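House rules for recording with hand-held grippers

I wrote our rules down in October, after a month of sorting out bad takes at the Wenville room. 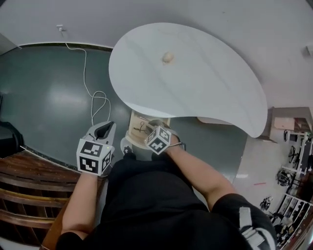

The first one is about the marker cubes. Check that they're tight before every take, and again after every 13 takes. A cube that has turned a little on the hand spoils the whole set, and you won't notice until you load it.

Second, cables. Carrilho's old sheet said to tape down anything you might step over. I'd go further and unplug what the task doesn't need.

Third, stop at 300 takes a day. We tried up to 925 once at Gircombe and threw out most of the afternoon.

If a take goes wrong, mark it and keep it. Don't redo it under the same number. I still need to write the part on bending and lifting, and that will go in the next version.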